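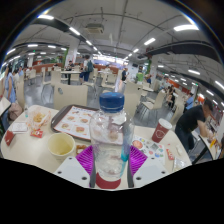
La pausa de la comida vuelve a la agenda de las empresas

Los comedores de trabajo, relegados durante años a un papel secundario, son objeto de una revisión que afecta a los horarios, al ruido y al precio del menú

Reportaje

La comida de mediodía ocupa un lugar impreciso en la organización del trabajo. Los convenios regulan su duración, los reglamentos internos fijan dónde puede hacerse y los servicios de prevención establecen las condiciones mínimas del local. Queda fuera de los textos casi todo lo demás: con quién se come, cuánto se tarda en encontrar asiento, si es posible mantener una conversación sin alzar la voz.

En el parque empresarial de Skidby, esa parte no escrita ha pasado a formar parte del orden del día. El comedor compartido del recinto atiende a 814 empleados de tres compañías y abrió en su día con un único turno. El crecimiento de las plantillas hizo inviable la fórmula. Las colas consumían buena parte del descanso, y un número apreciable de trabajadores optaba por comer en el puesto, práctica que los reglamentos desaconsejan y que la costumbre ha tolerado. 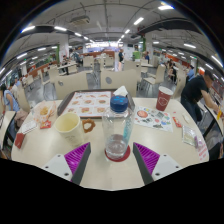

Taza de cerámica y botella de agua junto a una bandeja con hoja de menú ilustrada.

El nuevo régimen entró en vigor el 16 de marzo. Establece dos turnos de 40 minutos, con un intervalo entre ambos destinado a la limpieza y a la reposición de las líneas de autoservicio. Natside, una de las firmas instaladas en el parque, solicitó que la asignación de turno no se hiciera por departamentos, con el fin de que los equipos que rara vez coinciden en una reunión pudieran hacerlo en la mesa. Ralteck prefirió mantener juntos a sus grupos de producción. El acuerdo final recoge ambas posibilidades y deja a cada empresa la decisión. 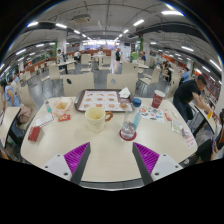
TEXTO: REDACCIÓN DE QUINTANA
Sección Trabajo y Sociedad

El comedor de empresa tiene en la tradición industrial un origen asistencial. Nació vinculado a fábricas alejadas de los núcleos urbanos, donde regresar a casa al mediodía no era posible, y conservó durante décadas rasgos de aquella función: mesas corridas, menú cerrado, vigilancia de los tiempos. La extensión de las oficinas en el centro de las ciudades lo hizo menos necesario. Los bares próximos, la fiambrera y, más tarde, el reparto a domicilio asumieron su cometido.

El traslado de muchas sedes a la periferia ha invertido de nuevo la situación. En los polígonos y parques tecnológicos la oferta exterior es escasa y suele exigir desplazamiento en coche. El comedor recupera así su condición de servicio básico, aunque con usuarios distintos y exigencias más variadas en materia de dieta, horario y presupuesto.

El precio sigue siendo la cuestión más sensible. En Skidby, la subvención del menú se revisa cada mes de julio y su reparto entre las empresas ha sido motivo de desacuerdo en más de un ejercicio. Las compañías con plantillas más jóvenes defienden una aportación fija por persona; las restantes, un cálculo basado en el consumo real. La fórmula vigente combina los dos criterios y ha sido prorrogada sin modificaciones.

La acústica merece una mención aparte. Los comedores colectivos se proyectan con superficies duras, fáciles de lavar y poco indulgentes con el sonido. La incorporación de paneles absorbentes en el techo figura entre las mejoras solicitadas por los representantes de los trabajadores, junto con la reserva de una zona sin pantallas, propuesta que ha suscitado mayor debate del previsto y cuya aplicación tendría carácter voluntario.

Queda pendiente la situación de quienes llevan su propia comida. El reglamento les reconoce el uso de las mesas en igualdad de condiciones, pero los microondas se encuentran en el extremo opuesto a la entrada y forman su propia cola. La reubicación de estos equipos se estudiará con la próxima revisión de la subvención.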